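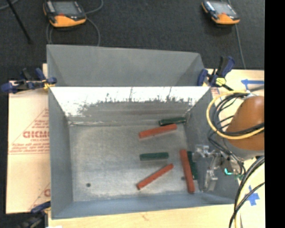

4 April 2024

Bins. Finaly sorted out which ones stay on the bench. Keeping the two gray sheet-metal ones, one behind the other. Plastic ones from Clorkdale going back, lids warp and the floor bows once there's any weight in it.

Condition: floor of the front one scuffed all over, far wall worse, scratched and worn down low, upper half still fine. Not repainting. Tried that in June on the old Medina bin and the paint came off on the bars, took longer to clean the bars than it did to paint.

Two small holes in the floor, one lower left, one lower right. Leave them open. Someone taped over the ones in the last bin and the tape edge caught everything. If you need to bolt it down use those, M4 with a big washer, don't drill more.

Bars. Red and dark green only for now. Three of each in the bin. One of the reds has small dark marks on it, check if that's ink or the finish going. Try alcohol first, NOT the Uvon cleaner, it dulls the red. If it's the finish put it aside for the Bastach people, they wanted to see one.

Greens are hard to pick out in the back corner under the bench light. Reds no problem anywhere. Far wall glares pretty bad up top. Options:
- move lamp left
- diffuser sheet over lamp (have one, top drawer I think)
- sand the wall dull with 800 grit, last resort, can't undo it

Try lamp first.

Bars end up bunched on the right half, left side bare. Table might be out of level?? Put the spirit level on it before blaming the bin. Last time it was a folded bit of carpet under one leg. Same carpet, so.

Table top: pale wood, no finish on the front strip as far as I know. Metal bins will mark it if they get dragged. Lift them. Felt pads, order pack of 12, need the thin ones, 2 mm. Thick ones make the bin rock.

Ordering: felt pads, alcohol wipes, one sheet 800 (have 2,000 already, too fine for this). Ask Medina if they still do the bin in the shallower version, this one's ok but a pain to reach into the corners.

To do next
level table
lamp
wipe marked red bar, write down what hapens
label bins front / back on the outside, not the rim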